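Budgeting for a table-mounted arm to turn knobs on test units: what am I missing?

Posted in Equipment and Purchasing

Reloline

We make small control boxes with rotary knobs on the top panel and want to automate the end-of-line knob check. At present a person turns every knob through its range and logs the output. Volume is 1,000 units a month, with 8 minutes of handling per unit.

The plan is one arm with a two-finger gripper, bolted to a plate on a fixed platform, with the unit placed on the table in front of it. I have done the reach study in simulation and the arm gets to the knobs without trouble. Clearance between neighbouring knobs is the tighter constraint.

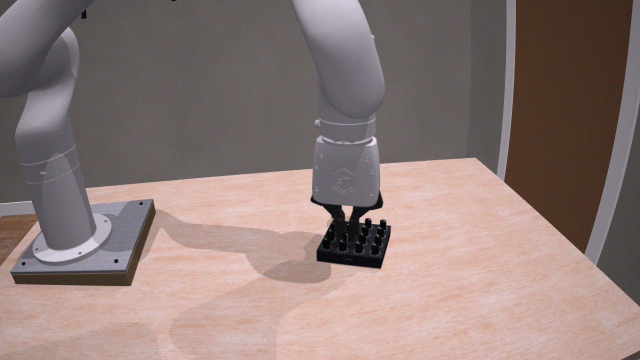
My draft budget has four lines: arm and controller, gripper, mounting, and integration labour. Finance wants a figure by January. Which lines do people usually leave out, and is it sensible to order the arm before the fingers are settled?

Lerkari

Do not order anything until the fingers are settled. Stock fingers are usually too wide for a dense knob layout. On ours, the fingers fouled the next row on every approach that was not close to vertical. Ask for a quote on custom fingertips with a compliant pad, and allow for two or three revisions.

Lines I would add:

Fixture for the unit. A box resting on a table will creep when a knob is turned. You need a nest or a clamp, and a spare.
Torque sensing. Check whether the last joint gives usable readings at knob-level torque. Ours did not, so we bought a separate wrist sensor.
Risk assessment and any guarding it calls for.
Spares: one set of fingertips per 1,000 units until you have your own wear data.
Training for at least two operators.

Lead time on our arm was 8 weeks and the custom fingertips took longer -- put both on the plan with separate dates.

On the simulation: it is fine for reach and collisions. It will not tell you much about slip unless somebody has measured the friction of the knob caps and put it in the model. I would not sign off cycle time from it either.

Tôn

just get a used one, we paid less than half for ours and it works

Manunon

Used is reasonable if the controller is still supported and the seller includes the pendant and cables. Check both in writing. A replacement controller can use up the whole saving.

One point on the original post. Work out the handling time with loading and unloading included. If an operator still has to place each unit and plug it in, you are saving only part of those minutes, and the payback figure should be based on that part. We missed this -- the second version of our business case came out a good deal weaker than the first. A two-position fixture helped, as one unit can be loaded while the other is under test, but check that both positions are within reach before you fix the platform down.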